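Slide 1 - leave the title up while people sit down. Start at two minutes past, no earlier.

Good evening! I want to talk about a play that hardly anyone in this room will have seen, and I'm a bit jealous of you, as you get to meet it fresh. It's called *Andik*, it was written by Rastogi, and it takes place over one night in a pharmacy in a hill town under curfew.

(Pause. Let them look at the cast list.)

**The set-up**

- Vira runs the pharmacy. She has decided to serve whoever comes to the counter and ask nothing.
- Gorow is the officer who comes in at the end of Act 1 with a list of names.
- Andik is the patient. We never meet him! We only hear him coughing in the back room.

Read out Vira's first speech here, all of it, slowly. Don't do the voice. It's 42 lines and it earns every one - she goes through her stock shelf by shelf, and by the end you know exactly who in the town is ill and who has stopped coming.

**Why the counter matters**

Rastogi's stage direction says the counter must never be crossed until the last scene. In the first staging it ran the full width of the hall, so the audience of 500 sat on the customers' side all night. What a thing to do to people! You're in the queue. You can hear the cough as well as Gorow can.

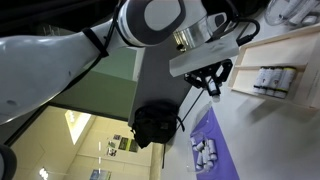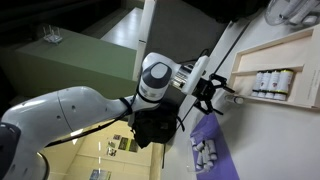
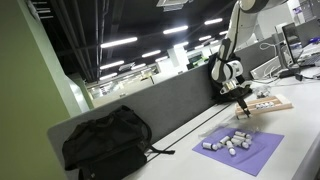 Pushpa Nautiyal: I never believed Vira was neutral, even in Act 1. She hides the ledger before anyone has asked for it, so she has picked a side and just hasn't told herself yet.

I love this reading and I half agree with it. Where I'd push back is the ledger scene itself. Vira hides it, yes, but then she takes it out again and writes in it - entry 1126, a cough mixture, no name. Is that courage or habit? I've changed my mind on this more than once, and might do so again before the end of the talk.

**Act 2, the list**

Play the recording (check the volume first, the cough is very quiet). Ask them to listen for the moment when Gorow starts calling her by her first name.

Then the last scene. Don't give away who crosses the counter. If someone asks, tell them the script is on the table by the door and the scene is only four pages long.

Questions, then lights.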